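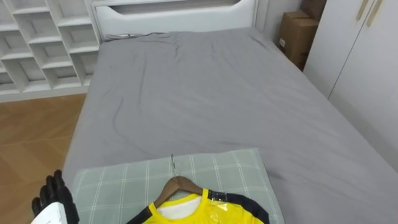 Gray fitted sheet, white headboard, and two cardboard boxes in the corner.

April
By Viera Hájek

Every spring somebody sends us a list of bed-making tips, and every spring I read it with one eyebrow up. This year's batch came by way of the Levero catalog, which wants you to believe that a fitted sheet can be "wrinkle-free from the first night." I have slept on a lot of fitted sheets. I would like to meet the one they mean.

The sheet in the photo is about as smooth as I expect any fitted sheet to get. It still has a long crease wandering across the mattress and some ripples up by the headboard. Is that a problem? The catalog says yes and offers a set of elastic straps to cure it. Ehab Fawzy tried a set last winter and reports that they came off the corners in 12 days, two of them in the middle of the night with a snap. He put them in a drawer.

What does help, in my experience, is dull. Take the sheet out of the dryer while it's a little damp. Do the headboard corners first, then the foot, and pull from the foot end. Run your forearm down the middle once. After that, stop. You are going to put a blanket over it.

I'm also not sold on the "decluttered bedroom" advice that came in the same envelope. It tells you to clear every shelf and leave it clear. Empty cubbies do look calm, I'll give them that. But Ludmila Paulík kept hers bare for most of a year and says everything that used to live there moved to the chair, then to the floor beside the chair. If you have a wall of cubbies, put your sweaters in some of them. That is what they were built for, whatever the brochure thinks.

Boxes are another matter. The advice is to unpack within 2 weeks of moving or throw the contents out unopened. Stavros Chrysikopoulos did this once and spent the summer replacing his own extension cords. My rule is looser. A couple of boxes between the bed and the wardrobe can sit there as long as the wardrobe doors still open. Write on them in marker, on the side that faces the room, because a small label is no use to you at six in the morning when you want socks.

Hanne Juhl asks whether a headboard with a shelf in it is worth the extra money. I say it collects dust and one phone charger. She bought one anyway and has promised to tell us in the fall how it's holding up.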